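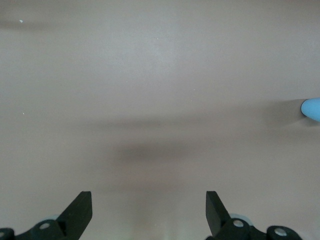 Wavari Teaching Kit, Wrist Set and Leader Arm

Home / Teaching and Remote Control / Wavari

Price: $3,109 complete, $2,175 without leader arm
Availability: built to order
Manufacturer: Nostico
Supplied with: wrist camera, two-finger gripper, leader arm (complete kit only), recorder software

Overview

The Wavari is a wrist set and matching leader arm for recording demonstrations on a small six-axis robot arm. The operator performs the task, either by moving the leader arm or by holding the robot at the wrist and guiding it directly. The recorder stores joint positions, gripper opening and wrist camera video on a common clock. The resulting episodes can be replayed on the robot or exported for policy training.

The kit is intended for tabletop work: picking, placing, sorting, light insertion, opening and closing containers. It does not include a robot arm. See Compatibility before ordering.

Two ways to record

Hand guiding. The robot is switched to gravity compensation and the operator grips the collar behind the camera bracket. A thumbwheel on the collar opens and closes the fingers. This mode gives the operator direct contact feel and suits insertions and anything done close to a surface. The operator's hand may enter the camera view if the grip is too far forward. Keep the thumb behind the raised line on the collar.

Remote control. The operator moves the leader arm and the robot follows. The leader has the same joint layout as the follower at a reduced scale, and a trigger drives the gripper in proportion. There is no force feedback. Contact has to be judged from the camera view or by looking at the workspace, and new operators tend to press too hard in the first hour.

Both modes write the same file format, and episodes from the two modes can be mixed in a single set. The mode is stored in the episode header so they can be separated later.

Gripper

Parallel motion, electric, 80 mm maximum opening. Flat-tipped black fingers on a black linkage. Each finger is removed from the linkage with the driver in the kit and can be swapped without recalibrating the camera, provided the replacement has the same length. Longer or shorter fingers require the gripper offset to be entered again in the recorder.

The finger position is measured at the motor and reported as an opening. It is accurate enough for training and replay but should not be used as a gauge. Squeezing a soft object changes the reported opening very little once the motor current limit is reached.

Wrist camera

The camera is fixed to the wrist and looks past the fingers at the work surface. Both finger tips stay in view along the bottom edge of the picture through the whole range of opening, so the tool and the target are recorded together. An object approached from the side enters at the edge of the picture and moves toward the gap as the wrist is brought over it.

Exposure and white balance are locked at the start of an episode. This is deliberate. Automatic adjustment during a reach changes the color of the table from one moment to the next, and the change correlates with arm position. The lock can be disabled in the settings file.

Lighting

A wrist camera sees the shadow of its own arm. With one lamp directly overhead, the arm and hand lay a broad, soft shadow across the middle of the view, and it travels with the gripper. Demonstrations recorded this way are usable, but the shadow should be present at replay too. If the robot will run under different light, record under several lamp positions.

A matte, plain work surface is recommended. Glossy tops return reflections of the gripper that are difficult to separate from objects. Crumbs and lint show up on a plain surface even when they are very small. Wiping the table between sessions is sufficient.

Leader arm

Clamp base, six joints plus trigger, passive except for a light spring at the shoulder. The clamp fits a standard desk edge. Mount the leader facing the same way as the robot. Mounting it opposite is possible with the mirror setting, though Digby Kerslake of Nostico applications support advises against it for first-time operators, who generally reverse left and right when working quickly.

On connection, the follower does not move until the leader has been brought close to its pose. The status light on the base changes from amber to green when the two match. Large jumps are rejected and the robot holds position.

Recorder software

Runs on Linux. A desktop interface and a command line tool are supplied, and both use the same configuration.

Start and stop are on a foot switch. A short press begins or ends an episode. A long press discards the one just recorded. Discarded episodes go to a holding folder and are deleted at shutdown, so a mistaken press can be recovered until then.

Each episode folder contains the wrist video, a table of joint positions and gripper opening, a header with task name and operator initials, and the calibration in force at the time. Task names are free text. Decide on the wording before recording - "pick up block" and "pick block" will be treated as two tasks.

Notes on recording

Begin each episode with the gripper open and clear of the object. Move at a steady pace and avoid pausing above the target. Long pauses are learned along with everything else and appear at replay as hesitation.

Vary the start. If the object is always in the center of the camera view when recording begins, the trained policy will have no examples of searching for it. Include starts where the object is only just in view at one side, and some where it is out of view altogether.

Keep corrections. A missed grasp followed by a second attempt is useful provided the episode ends with the task complete. Episodes that end in failure should be discarded or given a separate task name.

From a user

Glenys Mahuika runs the sample handling bench at Tomoana, where the kit is used for moving capped tubes between trays.

"We started with the leader arm and changed to hand guiding for the last part of the placement. The tubes go in more cleanly when you can feel the tray. For the reach and the grasp the leader is quicker and less tiring. The foot switch cable could be longer."

A longer foot switch cable is now listed under Accessories.

Compatibility

Robot arm: six axes, gravity compensation mode, open joint interface. Tested with the Bavitz bench arm. Other arms require an adapter plate and a driver file. Send the model and firmware version before ordering.

Computer: 8 GB memory minimum for recording. Training requires a separate machine with a suitable graphics card.

Connections: wrist set and leader arm by USB, on separate controllers where possible. Sharing one hub causes dropped video on some computers.

In the box

Wrist camera and bracket
Two-finger gripper with collar and thumbwheel
Leader arm with clamp (complete kit only)
Foot switch
Calibration card
Driver and spare finger screws
Cables and power supply

Accessories

Spare finger pair, flat
Finger blanks for machining
Foot switch extension cable
Adapter plate, undrilled
Second leader arm for two-arm recording

Safety

The gripper can pinch. The current limit is set for handling light objects and is not a safety function. Keep the robot's emergency stop within reach of the operator in both modes. In hand guiding, check the payload setting before enabling gravity compensation. With the wrong payload the arm will drift up or down when released.

Support

Installation and driver questions: Digby Kerslake
Training and data export: Huia Tapsell
Orders and spares: Prys Sayce

The recorder manual is supplied with the software. The mirror setting is covered in the appendix.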